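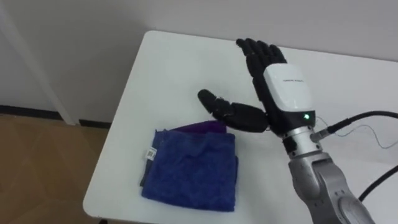 Blue cloth folded on top of the purple one, white table.

Do colour-coded cloths do anything, or is it a sales pitch?

Asked in: Cleaning and Laundry
Viewed 2,217 times
3 answers

We've got a white table that gets used for everything: lunch, homework, sorting the mail, the odd bit of potting mix. It shows every mark. I've been wiping it with whatever old rag was under the sink, and my sister-in-law has decided this is disgusting and given me a blue cloth and a purple one. Blue is supposed to be for the table and purple for "finishing". What is finishing? It's a table.

I looked up the system she follows and it's from a company called Brandura. They want $39 for a set of cloths in different colours, with a fold-out chart telling you which colour goes in which room. The chart has a colour for light switches. The page also says the cloths lift 100 per cent of residue using plain water, and I can't find who tested that or what they count as residue.

So, two questions.

1. Does it matter what colour the cloth is, or would any two cloths do?

2. After a wipe there's nearly always a fleck or two left behind on the white. Is that the cloth, the table, or me?

Please don't tell me to buy a spray. I've got a half-full bottle of Menon table spray in the cupboard and as far as I can tell it makes the place smell of lemon and that's the end of it.

Answer 1 (marked helpful by 3 people)

The colour does nothing. A blue cloth cleans the same as a purple one if they're the same fabric. The whole idea comes from places like hospitals and commercial kitchens, where a lot of people share the gear and you don't want the toilet cloth turning up on the bench. In a house with one table and one person doing the wiping, you already know where the cloth has been. If you don't, that's a decent argument for two colours, and you can get those for a few dollars at any supermarket.

I'd ignore the 100 per cent claim. "Residue" can mean whatever they want it to mean.

"Finishing" is just going over it a second time with a dry cloth. It does help with streaks on a white top, so your sister-in-law isn't wrong there. She's only wrong if she thinks it has to be purple.

On the flecks, I'd say it's how you're holding the cloth. Most people scrunch it up in a ball and push, and the crumbs collect along the front edge and get left wherever you stop.
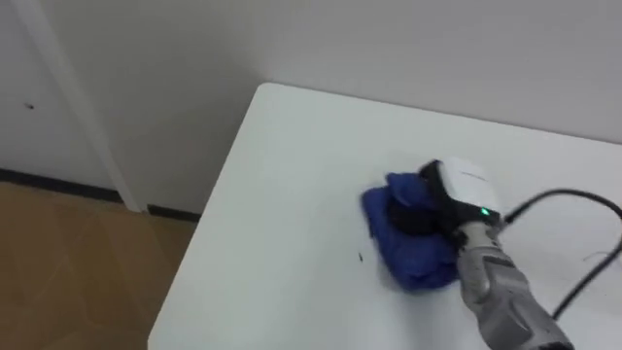
What I'd do instead

Fold the cloth in half, then in half again, so you've got a flat pad a bit bigger than your hand. Damp, well wrung out. Start at the far edge and come towards yourself in straight passes, overlapping a little, and don't go in circles. At the near edge, roll the crumbs off into your other hand. Turn to a clean face when the first one looks grubby.

Then look across the table from the side with a light on. A dark speck that's still there might be stuck down and need a fingernail. On ours half of them were tiny chips in the surface and I'd been scrubbing at them for a year.

Wash the cloths without fabric softener if they're microfibre. I was doubtful about that one too, but mine did stop soaking up water after a few months of softener, and came good after a couple of washes without it.

Answer 2

Get the Jokano ones, they're thicker. Had mine since October and no complaints. I use the same one for the table and the stove.

Reply from the asker: Thicker how? And the same one for the stove seems to be the thing everybody's warning me about.

Answer 3

I'd go easy on Brandura. We bought the set, and the chart went in the recycling inside a week because the kids used whichever cloth was closest. The cloths themselves are fine. They're cloths.

I don't fully agree with the first answer about damp. If there's dry stuff on the table, do it dry first or brush it off, otherwise you're making paste. Potting mix especially. Damp comes after.

There's a long thread about this on Nasotell, if you can put up with people arguing over thread counts. I read most of it and came away with "wash them more often".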